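3.2 What ends up in the bin

I should say a little about the bin itself, because I spent most of January thinking about it. We wanted the kind of jumble you'd find at the bottom of a hall closet - soft toys, hairbrushes, things that have no business being next to each other. The Warkudent list gave us 87 household items to pick from, and I cut that down to 21 that I could buy in Gronanbridge without ordering anything special.

A hairbrush and a plush toy make a nice pair for our purposes (Figure 2). One keeps its shape wherever you put it, and the other can sag or fold depending on how it lands.

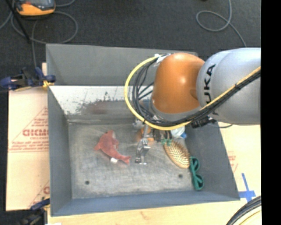 Figure 2. Red plush toy and hairbrush in the metal bin.

Size was the other thing I kept going back and forth on. My first sorting sheet had only "small" and "large," and I found myself putting long, skinny items in both columns. I ended up adding a "long" column, and the Maeng labels in Section 4 follow that version. We logged 1,481 layouts in all and kept 1,000 for the comparison, dropping the ones where my notes were missing an item name. I'd use a printed checklist next time - my handwriting gets pretty bad by late afternoon.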